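Chapter 2
What a Kitchen Surface Is Supposed to Do

Most people who redo a kitchen spend more time on the countertop than on anything else in the room. They carry samples home, lay them next to the cabinet doors, look at them in the morning and again under the evening lights. Then they buy one for a reason they could have given before they started. It looked nice in the showroom. A neighbor had it. The salesperson said it would last.

This chapter takes a slower look at those reasons. Chapter 1 dealt with floors, where wear is easy to see and hard to argue with. Counters are a harder case. The claims made for them are larger, the tests behind the claims are often thin, and the words used ("natural," "maintenance-free," "lifetime") have no fixed meaning. You should finish the chapter able to read a product sheet and say which lines in it are facts, which are promises, and which are neither.

A counter has a few plain jobs. It has to hold weight without cracking. It has to put up with water, knives, acid, grease and hot pans. It has to be cleanable by a tired person with a rag. Beyond that it has to please whoever is paying, and it is this last job that sells most stone.

Take marble. It is made mainly of calcite, a fairly soft mineral that reacts with acids. Lemon juice, vinegar and tomato sauce will all leave dull spots on a polished marble surface, and wiping fast only limits the damage. The trade calls these spots etching. They are often sold to the buyer as "patina," a word that turns a fault into a feature without changing anything about the stone. Sealers do not prevent etching. A sealer slows down the soaking-in of liquids, so it helps against stains, but the acid works on the surface itself. Many showroom leaflets run the two together, and we suspect that some of them do it on purpose.
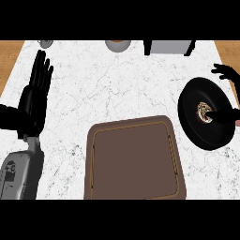
Figure 2.1. White marble with fine grey veining, with light brown wood at the back corners.

Veining deserves its own warning. The grey lines that buyers pay extra for come from impurities that were present as the stone formed. Some veins are perfectly sound. Others follow old fractures that have healed well or badly, and you can't always tell which from the polished face. A small sample tells you very little about a slab, and a picture in a catalog tells you even less. If you are going to pay for a pattern, ask to see the slab you will get, and look at its back for mesh or resin. Neither is a scandal. Both are things you ought to know about before the cutting starts.

Engineered surfaces come with claims of their own. The Wilach catalog, which we will use several times in this book, describes its top line as "virtually indestructible." The care sheet packed with the same product asks owners to use trivets, cutting boards and a mild soap. Both statements were presumably approved by the same company. When a sales page and a care sheet disagree, believe the care sheet. It was written by people who have to answer complaints.

Surveys should be read in the same spirit. Mafalda Neves and Kidus Workneh mailed a questionnaire to 4,000 homeowners for their study of kitchen remodeling, and 407 sent it back. Of those who replied, 90 percent said they were satisfied with their counters. The supplier Trilevley has since printed the 90 percent figure in its ads and left out the rest. We don't know what the other homeowners thought. People who have just spent a great deal of money on a surface also have good reason to tell a stranger that they like it. Neves and Workneh say as much in their own report, on a page the ads do not quote.

None of this means that marble is a bad choice, or that cheaper laminate is a good one. Bakers have rolled dough on marble for a very long time, and it stays cool enough to be pleasant for the job. Some owners really don't mind etching. The question is whether they knew about it when they signed.

Before you read on, find the product sheet for any counter you use often. If you can't find one, borrow a sheet from a local store. Mark every claim that could be tested at home or in a lab, and keep the sheet handy. Section 2.1 begins with hardness and with the scratch tests that are supposed to measure it.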